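The Wall Colour Situation

I have been choosing a grey for the spare room since November. I'd like to say this is because I have standards, but mostly it's because I had the sample pots lined up along the skirting board and got used to stepping over them.

The room is small and faces south, which in this hemisphere means it gets the light everyone else has finished with. My sister-in-law, Dineo Adams, painted a whole house in Flatby in one long weekend and has opinions about people like me. She came over on Tuesday, looked at the 13 squares I'd painted on the wall and asked whether I was selling them separately.

The trouble with grey is that it's never just grey. You take home something called Cutside, which on the card is the colour of a sensible jumper, and by four in the afternoon it's lilac. You try the next one down and it's green. There was one that looked perfect until I turned on the lamp, when it went the colour of cold porridge and stayed there. I put two coats on to be fair to it.

Then there are the names. I understand you can't sell a tin of paint called Grey, Again, but I've stood in Du Plessis Paint and Hardware asking a teenager for half a litre of Wesilthorpe as though I were ordering a cheese. He asked matte or low sheen. I said low sheen with a lot of confidence and had to go back the next day for matte.

I did try doing it the modern way. You can lose an entire evening looking at computer-made rooms, where somebody has already decided about the walls. They are very soothing. There's no lamp cord and no dog bed, and not one of them has the patch behind the door where the previous owners gave up.

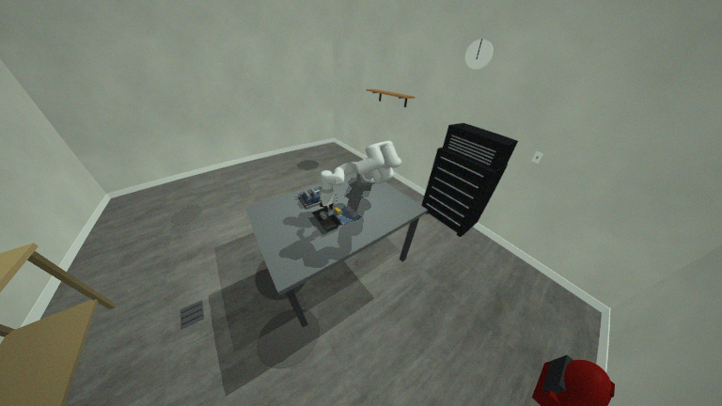 Slate-grey tabletop, small room, no visible dithering over undercoat.

What I took from my evening of pretend rooms is that I like a darker grey on furniture than I do on a wall. This is useful to know, and would have been more useful before I spent $400 on brushes, drop sheets, a roller on a pole and a quantity of masking tape I'll be leaving to someone in my will. The desk is getting the dark one. It was my dad's, it has been brown for as long as I've known it, and I've apologised to it in advance.

As for the walls, I narrowed it to two. They're next to each other above the heater and I can tell them apart only in the morning, if I've had a coffee and somebody tells me which is which. Dineo says they're the same colour. The lids say otherwise, and one of them costs $27 more a tin.

I've gone with the cheaper one. I'm starting on Saturday, assuming it doesn't rain, although I realise the room is indoors. The cutting in will be terrible around the window — it always is — and I plan to hang a long curtain and say nothing.

Dineo has offered to come and help. She says she'll need until lunchtime, and that I should go out.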